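Lerkby fold set: data card and fault notes

Maintained by Chenxi Long. Fault review by Kalkidan Admasu and Haiyan Shi. Last edited 8/25/18.

What the set is

Two-arm folding of one kind of item, a gray knit garment, on a table with a patterned cloth. 80 episodes were recorded, with one overhead view and a camera at each wrist. The project summary calls the set "clean". We'd ask you to read the next section before repeating that.

Known fault: late release

In 5 episodes a gripper got the open command and stayed shut while the other arm carried on. The controller logged a normal release every time, so the status field is no help. Look at the wrist view at the moment of the grasp, when the jaw is already tucked into a fold and there is very little to see but cloth.
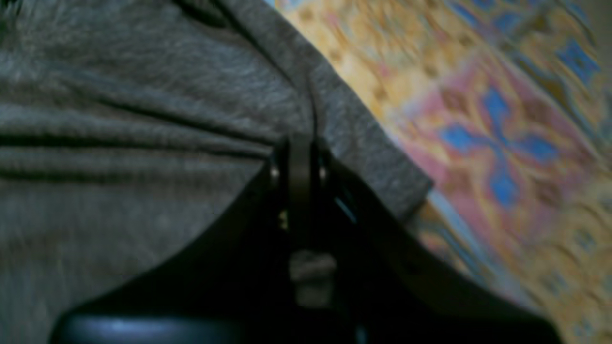 Why it matters

With both ends held, a late release turns into a pull. The stop threshold we inherited from the MacPherson rig was set for rigid parts, and knit stretches a long way before the motors notice. Haoran Guo blames the firmware. Maybe — he hasn't reproduced it on the bench, and neither have we. Episode 46 is the one to replay if you want to argue with him.

The overhead view is better for judging tension. Check the upper edge of the garment first, then the lower one, which can stay slack long after the top has gone straight.

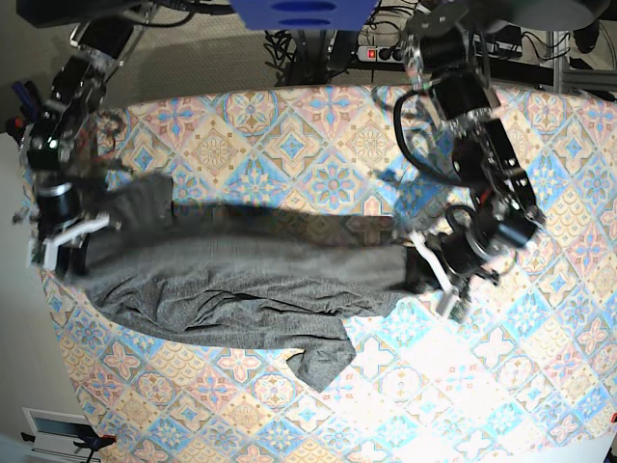 Overhead view: garment held at both ends, upper edge taut.

What was changed

A 3 second timeout now halts both arms if the commanded and measured jaw positions disagree. It was added in July, after recording had finished, so nothing in this set was made with it. Nadège Hervieu's patch is in the Pultex branch. Calling it a fix seems early to us. It limits the pull and leaves the cause alone.

The wrist views stay in the release, dark stretches included. Cloth lies over the fingers in places, and any label of "open" or "closed" taken from those stretches is a guess.

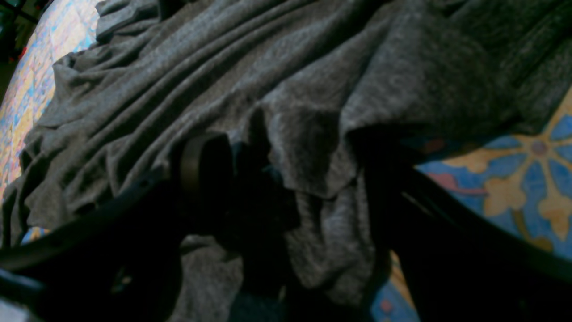
Can I train on the faulty episodes?
Leave them out unless you are working on fault detection, and don't use the logged release times from them for anything.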